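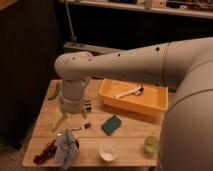
Clotum Tabletop Set, README

Last revised 5 August 2019. If your copy says something else, it is older than this one and probably wrong about the cloth.

What you get

600 recorded attempts by one arm at one table, each a short run of moving household things from where they are to where somebody asked for them to be. Every attempt has the joint readings, the gripper opening, a picture stream from a fixed camera and a line of typed instruction. 400 of them ended the way the instruction wanted. The rest are in a folder called misses, which we suggest you do not delete, as it is the more educational of the two.

How it was gathered

A person drives the arm by hand controller from the next desk. Before each attempt the objects are laid out afresh by whoever is not driving, who is told to be untidy. People are surprisingly bad at this. Left alone they make rows. By the second week we had a rule that nothing may be parallel to the edge of the table, and the layouts improved, though the mood did not.

The operator reads the instruction, does the thing, and presses the pedal. Forgetting the pedal is the commonest fault in the raw files. We trimmed those by eye.

Objects

The pool has 14 objects and no attempt uses all of them. It includes a shallow orange-yellow tray, a dark green sponge, a small white bowl, a translucent green cup, a metal spoon, a pale cloth and a string of beads. There is also a long green thing that half the instructions call a pepper and the other half call a pod. We left both in. Your model will have to cope with people, so it may as well start early.

Notes on the difficult ones:

The spoon is thin and lies flat, and two long fingers have to come at it almost level with the wood. Expect scraping in the force readings.

The cloth is never the same shape twice. "Fold the cloth" was dropped from the instructions after 13 attempts, all of which are in misses.

The beads go wherever they like once lifted. An attempt counts as a success if most of the string ends up in the target, and "most" was settled by argument.

The cup is see-through and depth estimates for it are mostly fiction.

Splits

Train and test are divided by layout, so no arrangement appears in both. An earlier version divided them at random and gave lovely scores. Please don't quote those.

The Stasthorpe folder holds attempts made at our other site with the same objects and a different table. Use it for testing only. Models trained here tend to do poorly there, and we would like to hear from you if yours doesn't.

Known problems

The arm often hides the object it is about to pick up. There is only one camera view, so you will be guessing along with everyone else.

The background is dim in places and there is a shelf of clutter across the back. One early Chacko model learned to read the shelf instead of the table. Crop if you are worried.

Gripper opening is in millimetres, except in the first batch, where it is a fraction. The field name is the same in both. Sorry.

Licence and changes

Free for research and teaching. For anything you intend to sell, write to the Ilititz office first. A second release with a wrist camera is planned for December.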